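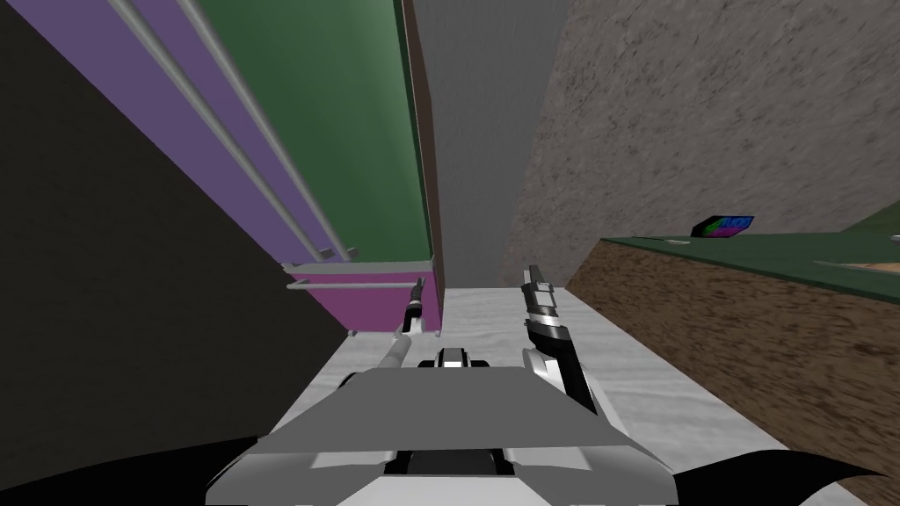

Why spend a whole afternoon looking at a simulator when there is a real robot parked down the hall? One of you asked me that on the bus back from the Tirnow open day, and I promised a proper answer in the notes, so this handout is mostly that answer, with some homework at the end.

First, thank you all for coming along, and for being so patient while we waited to get in. I know the visit ran long. The people at Tirnow were generous with their time, and I think they would have kept us there until supper if the bus driver had let them!

The session you saw first was the household demo, the one run on the big screen. It is set up from the robot's own point of view, looking down over the gray body with the two arms reaching out ahead, a gripper at the end of each. The magenta box with the handle bar across its front, just beyond the left gripper, was the target for the first exercise: bring the gripper to the bar, close on it, and pull. It sounds like nothing at all, and for you and me it is nothing at all, but please think back to our unit on grasping and ask yourselves how much the robot has to know before its fingers even begin to close.

Now to the question from the bus. Tirnow told us they ran the pulling exercise 2,849 times in simulation before they let the real machine try it. At the pace of the live demo, which managed 18 tries in the time we stood there, you can work out for yourselves how long that would take on hardware (please do, it is the first homework problem). A simulated arm that bangs into a cabinet costs nothing. A real one may need a new wrist.

There is a price for this, of course, and you will remember the guide from the Alten group being very frank about it. Friction in a simulator is somebody's best guess. Drawers at home stick, or swell in July, or have a spoon jammed in the back – mine certainly does. Of the 2,000 practice runs they sorted through last term, 800 used a pull that looked fine on screen and was far too gentle for a real drawer.

A word on viewpoint, as several of you wrote about it in your visit sheets. Looking down from above the body, you get a good sense of the floor between the furniture and a rather poor sense of how far each gripper is from what it wants to hold. Keep that in mind when we reach depth sensing. The Requena chapter in your reader covers it nicely, and it is shorter than it looks.

For next time:

1. Estimate the hardware time for the full set of runs. State your assumptions.

2. Write one page on a household task you would simulate first, and say what you expect the simulator to get wrong.

3. Read the Ultex gripper sheet, the first two pages only – the rest is ordering information.

Visit sheets can still go in the tray outside my office until 4 p.m.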